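Let Them Stay in the Simulator a While
Dede Amoah

I help out with the robotics club at Dornthorpe, and every fall some kind parent asks me when the kids will get to touch a real robot. It's a fair question, and I always answer it badly, so let me try again. 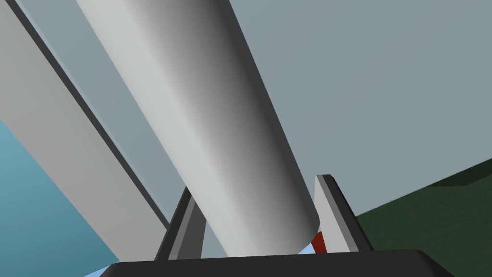
We have 11 students and no money for a two-armed machine. What we do have is a simulated one, and I've come to love it, clunky colors and all! 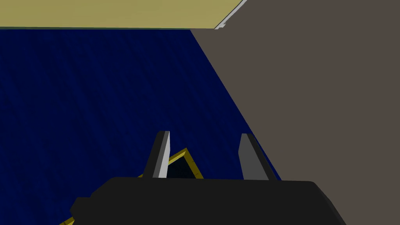 Patience is the thing I most want them to learn, and a screen teaches it better than I can. Picking something up sounds like nothing until you're looking past two gray fingers at a dark shape with a yellow rim, wondering how far down it really is. 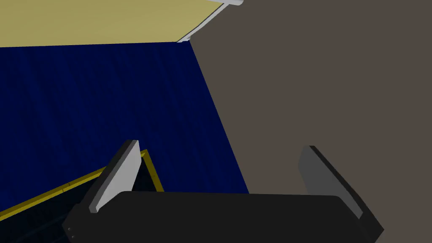 Last December we went to the meet at Furkport, where a team had spent 275 hours building a lovely arm (I was jealous, I admit it) and were afraid to try anything risky with it. Our kids will try anything. They argue, they start over, they laugh.
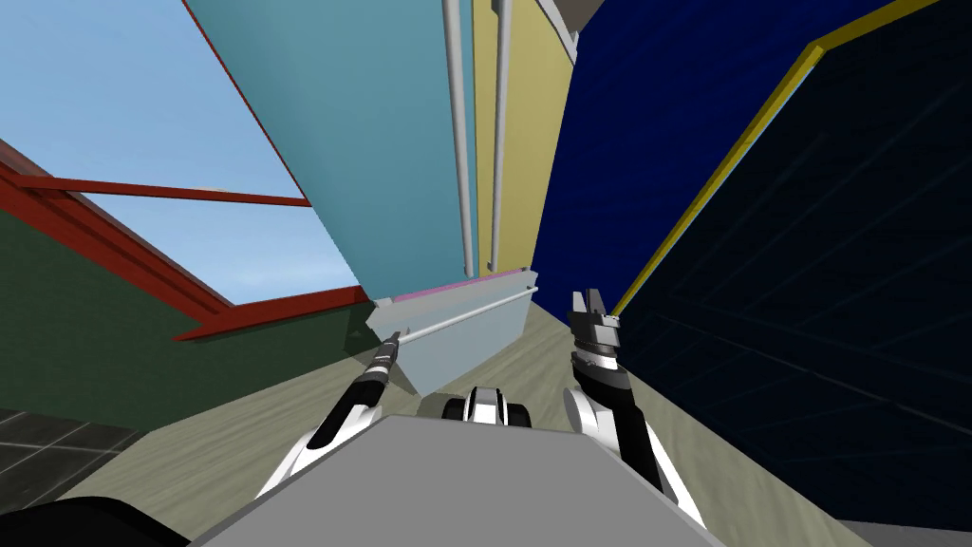 So yes, hardware someday, and I'll be first in line with a screwdriver. But please don't feel sorry for them in the meantime. Come by and watch, and bring snacks if you can.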